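I've been through five dish racks since I moved into this flat, and the Berorberg is the first one I'd tell a friend to buy. It's from Fikska, it's wire, it folds down nearly flat, and I paid $48 for it last February. I've used it every single day since then (we have no dishwasher and two people who cook a lot), so I reckon that's a fair trial!

The big thing for me is the spacing between the wires. My dinner plates are deep ones from Akgül, heavier than they look, and they used to slump sideways in every rack I owned and chip each other's rims. In the Berorberg they stand up straight and stay there. Bowls go in fine too, as long as you tilt them a little, and it takes 8 plates before I have to start stacking.
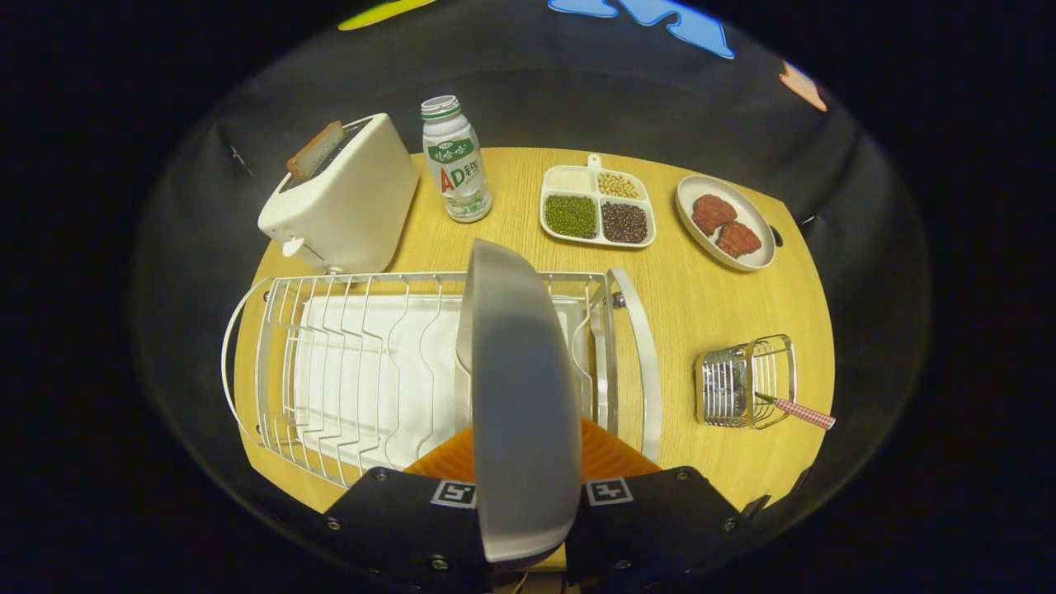
Nevzat Şimşekoğlu wrote in to say that his rusted at the welds after one winter by the sea, and that he'd dry the feet with a tea towel every night if he had his time over. Fair warning, Nevzat, and thank you. Mine is well inland and I've only found one brown speck so far, under a foot, which came off with bicarb and an old toothbrush.

Cleaning is easy enough. I do the whole rack in the bath once a month with hot water and vinegar, and it comes up beautifully — much better than the plastic Codo I had before, which went a cloudy grey colour and never came back from it. The Codo was lovely and quiet, though. I do miss that when I'm putting pans away late at night.

Grumbles? The cutlery cup costs extra and it's too shallow for long-handled wooden spoons, so mine live in a jam jar. The instructions are one drawing with no words. And it's 53 cm long when it's open, so measure your bench first, especially if your taps swing out over it.
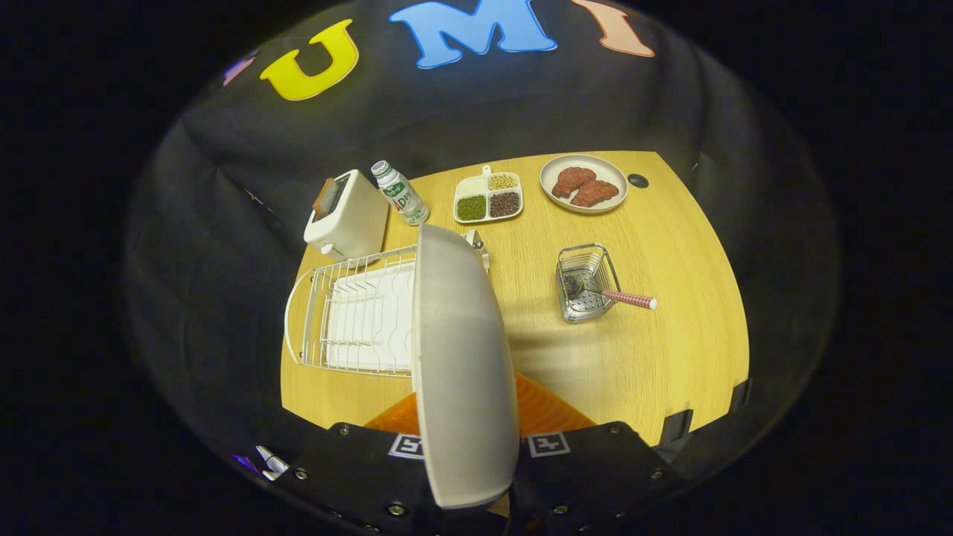 Will it hold a big stockpot?

Upside down, yes, if you take the cutlery cup off and leave the plates for a second load. I wouldn't put cast iron in it.

I'd buy it again tomorrow, and I've already talked my sister into one.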